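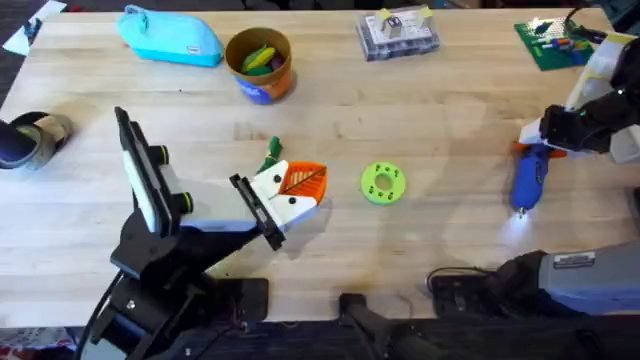

Residents asked for an earlier start on the side streets, and Valentin Lehner said the city would do that work first, before the leaves come down and clog the drains.

City News > Public Works > Press Releases
Print this page | E-mail this page
Shares: 3 | Comments: 0

FOR IMMEDIATE RELEASE
3 August 2020

City of Kadora to replace water main in Tramside neighborhood

The City of Kadora will replace the old water main under Mihăilă Street this fall, along with the service lines that connect it to homes and businesses in Tramside. The City Council approved the contract at its last remote meeting. Hiria Utility Contractors was the low bidder and will do the work under the supervision of the Public Works Department.

The pipe to be replaced is cast iron and has broken several times, most often in cold weather. The worst break was in February, when water was shut off overnight and the lower end of the street iced over. Crews repaired the pipe with a clamp, which was meant as a temporary fix.

The new main will be ductile iron and wider than the old one. It will bring hydrant pressure on Mihăilă Street up to the level found in the rest of the city. A total of 217 addresses are served by the main and will be connected to the new one. The job also includes nearly 700 feet of new storm drain at the low end of the street, where water collects after heavy rain.

Work begins on the side streets and moves to Mihăilă Street once those connections are finished. The contractor will keep one lane open during working hours wherever the width of the street allows it. Trenches will be covered with steel plates overnight. Drivers should slow down when crossing the plates, especially in rain.
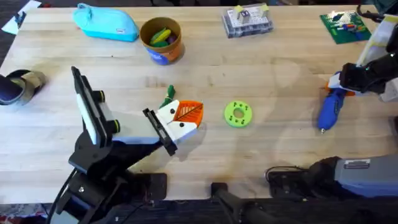 Water shutoffs

Each address will have its water turned off once, when it is moved to the new main. The contractor will hang a notice on the front door three days ahead. Residents who did not get a notice and find their water off should call the Public Works office, as an unplanned shutoff is handled as an emergency.

After service comes back, the water may look cloudy or brown. Run the cold tap in the bathtub until it clears. Do not run hot water or start a load of laundry before then. Faucet screens may need to be unscrewed and rinsed.

Businesses that cannot be without water during the day, including restaurants and hair salons, can ask for an early morning shutoff. The request has to reach Public Works before the notice is hung.

Parking, trash and mail

Parking will not be allowed on the side of the street where crews are working. Temporary signs will be posted the evening before and taken down at 3 p.m. or when the crew leaves, whichever is later. Residents with a Tramside permit may park in the municipal lot behind the fire station at no charge for as long as the project lasts - the permit must be on the dashboard.

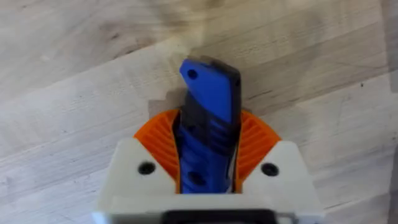 Trash and recycling will be picked up on the usual days, but carts should be at the curb the night before on any block with a closed lane. Mail delivery is not expected to change. School buses will use the regular stops unless the school department tells families otherwise.

City staff and contractor employees will need to enter some basements to look at the meter and the pipe coming through the wall. They will carry identification, wear masks and keep their distance. Residents who are ill or in quarantine should say so when the visit is scheduled and it will be put off to a later date.

Sidewalks and pavement

Trenches will be patched with temporary asphalt this fall. The street will be left to settle over the winter and then paved curb to curb. Sidewalk panels and driveway aprons damaged by the work will be replaced at the contractor's expense.

Maps of the project are posted on the Public Works page and in the front window of City Hall, which remains closed to walk-in visitors. Questions can be sent to the Public Works office by phone or e-mail.

Print this page | E-mail this page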